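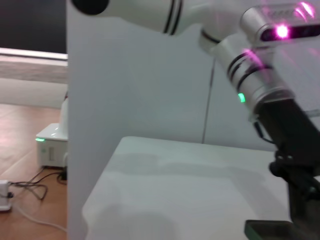
Why would anyone learn to darn a sock when a new pair costs less than lunch? For the pleasure of it, mostly, and for the sock, which comes out of the job with a patch you'll recognize every time you open the drawer.

Last updated 2018-11-18

I came to mending through a gray wool sweater with a hole in the left elbow. I'd been ready to throw it out. Then I found Fiona Ogilvie's Saturday table at the Madside library, where she lends out needles and lets people sit as long as they like, and two hours later I had an ugly green square on my elbow and I was hooked. I wore it to dinner that night and kept turning my arm so people would ask!

What I love is how little there is to know. You lay threads one way, then you weave across them, over and under, and you have made cloth. Actual cloth, in your lap, while the radio is on. People were doing this by candlelight, and a ten-year-old can get the idea in an afternoon. Getting good takes longer (my early patches pucker like a drawstring bag), but a bad darn still keeps your toe in.

I know the argument against it. Umut Canpolat, who runs the alterations shop on Korkport Street, made it to me while pinning up my pants: if you put a price on the hours, no sock is worth saving. He's right about the money. He charges for his time and he should. But I don't put a price on the hours I spend making soup or walking the dog, and an evening with a needle feels like those. My hands are busy, my phone is in the other room, and I'm listening to whoever is on the couch with me.

It changes how you shop, too. Once you've mended a few things you start turning clothes inside out in the store and tugging at the seams. I passed on a lovely coat in June for exactly this reason – the lining was held in with glue, and there was nothing to sew into. I bought an older one secondhand, heavy as a rug, with a torn pocket I fixed before supper.

I'd love to see this back in schools. Give it one period a week for a single term. Let every kid bring in something from home with a hole in it, and let them pick a thread color that clashes as loudly as they want. Some will hate it, the same way I hated volleyball. A few will go home and start on their brothers' jeans.

As for supplies, get a blunt needle, some wool close to the weight of the sock, and anything round and smooth to stretch the heel over. I use an old light bulb. Fiona swears by a wooden egg, and I'm starting to want one.

17 comments
1,000 shares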